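December, 7:40 am. Oil finish trial, batch 3

Shop at 21 degrees, humidity 52 per cent on the wall gauge. Both steady overnight with the heater off.

Continuing the comparison of Gomico hard oil against the Larkier blend on offcuts from the Trilus bench order. All pieces sanded to the same grit, dust vacuumed, no tack cloth this time. The cloth left a residue on batch 2 and I don't trust those results.

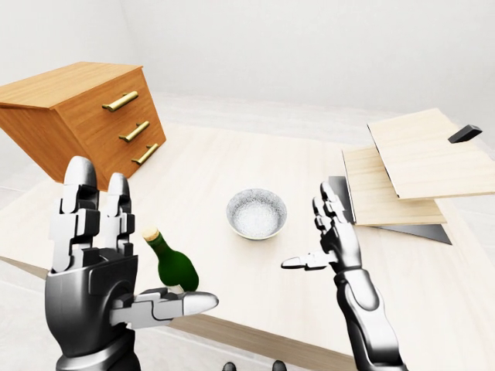 First coat wiped on thin, excess off after a quarter hour. Larkier drags more under the rag and the colour goes on warmer. Gomico stays close to the bare timber, and that is what the client asked for.

Edge grain is still the problem. It drinks the first coat and looks grey beside the face. Tried sealing one edge with a thinned coat first.

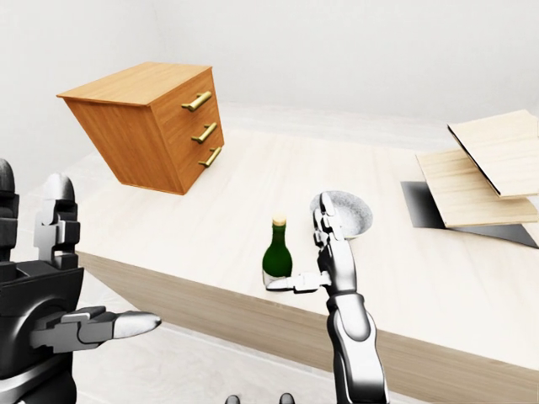

Pale top, darker tan edge band; small three-drawer chest, brass-coloured bar handles.

The sealed edge is closer to the face but has a slight sheen when looked at low. Will cut it back with a grey pad before coat two.

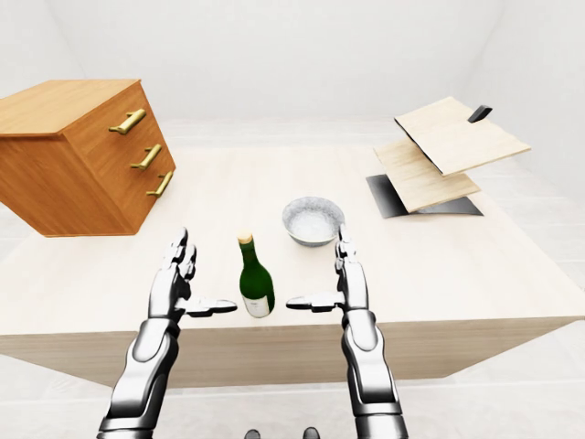 Water ring test on the batch 1 pieces after 21 hours: Gomico clear, Larkier a faint mark that rubbed out with oil. Vinegar marked both. Kárason data sheet says full cure first, so repeat later. 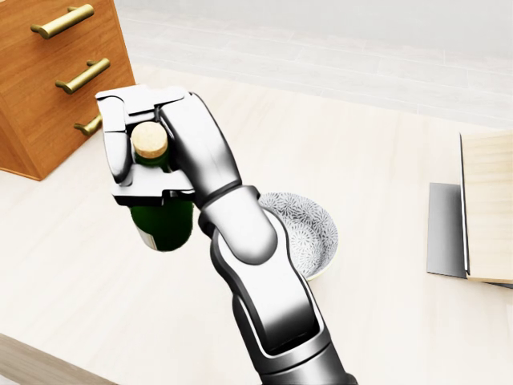 Dark green glass bottle over the cream-coloured top.

To do: label the tins, reorder pads, lay rags flat outside before locking up.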